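Home Issues Authors Search Contact

3.2 Groceries between the bag and the basket

The household part of our study looks at one small task that almost every family does after shopping: the produce must leave the thin plastic bag and find a place in an open basket, or it must go the other way, from the basket to the bag, when food is shared with a neighbor. In the diary phase, our participants wrote 500 short notes on this task, and the notes were read by two coders (Efa Bowen and Cempaka Chin). Both coders marked the same difficulty first. A thin bag does not keep a shape. When it is put down, the film falls over its contents, and the person needs one hand for the bag and one hand for the item.

The basket has the opposite character. Its walls stay where they are, the openings let the air pass, and one look from above is enough to know what is inside. For this reason many participants of the Gindwood group kept fruit in a basket on the table and left dry goods in the bag for a longer time – in some notes, until the next shopping day.

We used play food and simple carriers for the table sessions, so that the items could be handled many times without damage. Figure 2 gives three views of the materials.

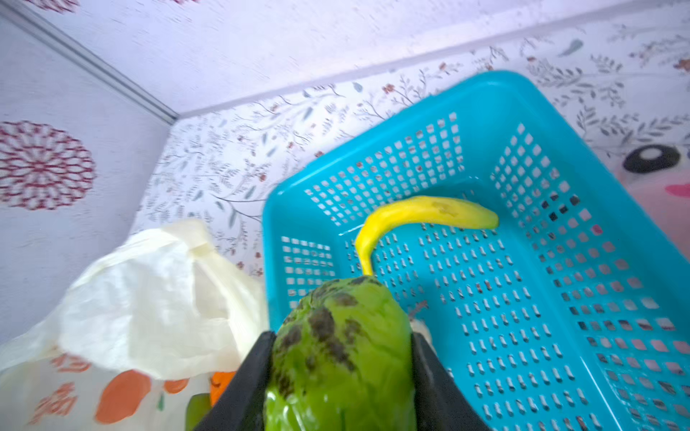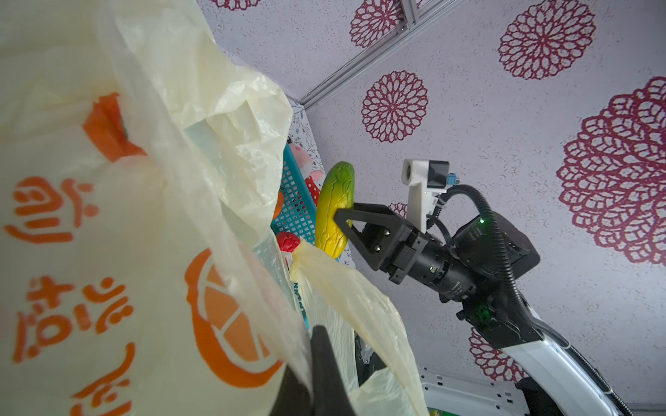
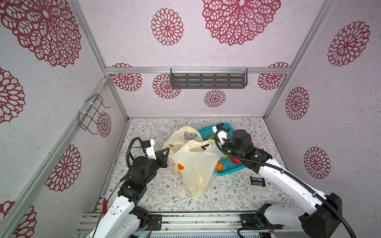 Figure 2. Materials of the table sessions. First view: a yellow banana in the blue basket, with a green, dark-spotted item held near it. Second view: a toy cucumber held upright beside plastic bags. Third view: two translucent bags and the basket on the floral mat.

3.3 Shape of the item and choice of place

The items were chosen because their shapes ask for different treatment. A banana is long and curved, so it takes more of the basket floor than its weight would suggest. As the first view of Figure 2 shows, it can lie at an angle and leave free space on its sides, but this space is not always useful for a large round item. Participants from Clistley often put the banana last, on the top of the others, and they explained this by the fear of bruises.

The cucumber presents another problem. It is easy to hold, but in a soft bag its end can catch in the folds of the film. When the opening of the bag was pulled wide before the item was lifted, the coders marked fewer interruptions. Rhodri Price suggested that we should code the opening of the bag as a separate step, and we followed this suggestion in the second reading of the notes.

Printed bags were also discussed. A large print, like the orange one on the bag in the second view, hides a part of the contents, and the participants then had to touch the bag from outside to guess what remained in it. We did not measure this effect. It is treated again in Section 5, together with the handle loops.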